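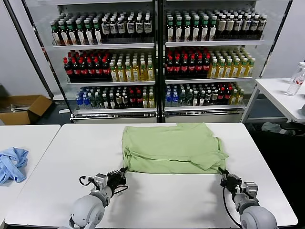 A reader commented under my last post that an open day is only as good as its back rooms, and that anybody going to Kelport should skip the lobby and head straight for the drinks cooler and the folding table. Well, I took the advice, and I'm so glad I did!

Kelport has the old Sedgwick building on the Mumard side of the river, a place I've driven past for years without ever seeing the inside. Doors opened at 8 in the morning and I was there with my coffee, second in line. The lobby has the usual banners and a bowl of mints. Room 1156 is down the long corridor and left past the elevators (the signs run out halfway, so keep going).

I love a well-stocked cooler, and this one is a beauty. Two big glass doors, three white shelves behind each, everything packed in tight rows. Green caps and white labels up top with the dark drinks next to them, then cola with red caps beside yellow tea on the middle shelf, and the same again behind the other door! The bottom shelves are more of a grab bag, with blue caps and green caps and a few of everything. I used to stock shelves in the summers, and getting labels to line up like that takes patience.

Then there's the folding. The shirt on the white table was a soft, pale green tee, thin fabric by the look of it but I didn't get to feel it, and thin shirts are the worst. They slide, they bunch in the middle, and a sleeve will pop up just when you think it's lying down.
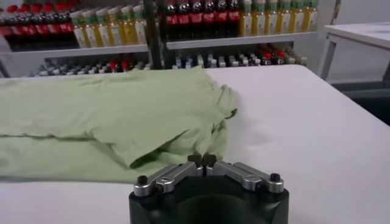

Pale green tee on the white table, with a fold still to flatten.

I fold mine on the bed, and now I think that's half my trouble. A smooth, wide tabletop gives you room to spread the whole thing out, square up the hem and get the sleeves in before you start doubling it over. I came home and cleared the dining table that same evening.

The building itself is worth a wander too. A sheet by the entrance says the floor we were on is 2000 square feet, and it feels bigger than that with the light walls.

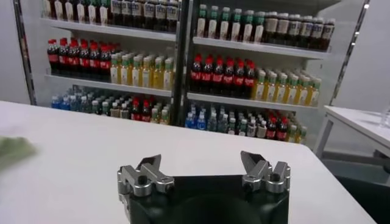

Lunch was from the Verach truck out in the lot, and I can recommend the potato pancakes. The line was long by noon, so go early, or do as I did and go back twice. After that I went back in for another look at the laundry.
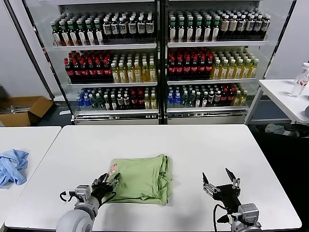
By then I had got chatting with a couple from across the river about whether you fold a printed shirt with the print in or out. I say out, so you can find it in the drawer. They were firmly for in. We never settled it, and they still gave me their spare parking token.

Parking is behind the building, with 100 spaces, and the far end is shady after two o'clock.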